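jodden-replay

Hi! I'm Bahman Ghorbani, and jodden-replay is the little tool I wrote so I could scrub through two-arm episodes without losing my mind. It loads an episode, lines up the joint streams with the camera, and lets you drag a slider back and forth while the gripper commands and the measured gripper positions plot underneath. It does a couple of other things too (see the part about splitting), but the slider is why most people in our group have it open all day.

What's in the sample pack

The repo comes with 424 episodes of laundry work so you have something to point it at right away. They're all two-arm tabletop episodes with small stuff: socks, cloths, clothespins, a basket, a drying hanger. I picked laundry on purpose, because cloth breaks every nice assumption you make when you write a viewer for rigid blocks. My first version guessed the moment of a grasp from the gripper width alone, and on a sock that guess is terrible. The fingers close nearly all the way whether they caught the fabric or missed it completely!

Each episode is a folder with a joint file, a command file, the video and a short notes file. Notes are free text. Some of mine are a full paragraph and some say "ok".

Getting it running

You need Python and ffmpeg on your path. Install the package from the repo root, then run jodden-replay open followed by the folder name. The first load is slow while it builds the index (almost 19 seconds on my laptop), and after that it comes straight up. If the window opens blank, you probably have an old index lying around, so delete the .pai folder and try again. Pai is the index format, by the way, and I should have given it a less confusing name.

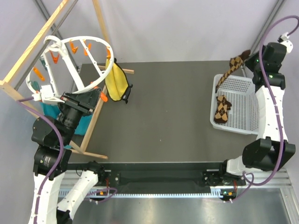

Keys I use the most: space to play, comma and period to step one sample, L and R to solo the left or right arm's plots, and M to drop a marker. Markers get saved next to the episode, so you can close the window and come back to them tomorrow.

Splitting episodes

The split command cuts a long episode into pieces at your markers. There's also an automatic mode that looks for spots where both arms slow down together. It's decent on pick and place, and pretty bad when one arm is holding still on purpose while the other one works. You can raise the minimum pause with --pause (the default is 18 samples), which helps a bit. I still go over the cuts by hand, and I'd suggest you do too.

Known problems

Time sync drifts on long episodes. Proltov, our recorder, stamps the two arms separately, and I only correct the offset at the start. Version 2 of the file layout will carry a shared clock, and the Ultier branch already reads it if you're feeling brave.

The plots get sluggish when you zoom way out. I know, I'm sorry, it redraws everything.

Exporting markers to CSV drops any note that has a comma in it. Fix is written, tests aren't.

Contributing

Bug reports are great, and bug reports with the episode folder attached are even better. Please run the formatter before you open a pull request, and keep new dependencies out of the core package if you can (the plotting extras are fair game). I usually get through the queue in the evening.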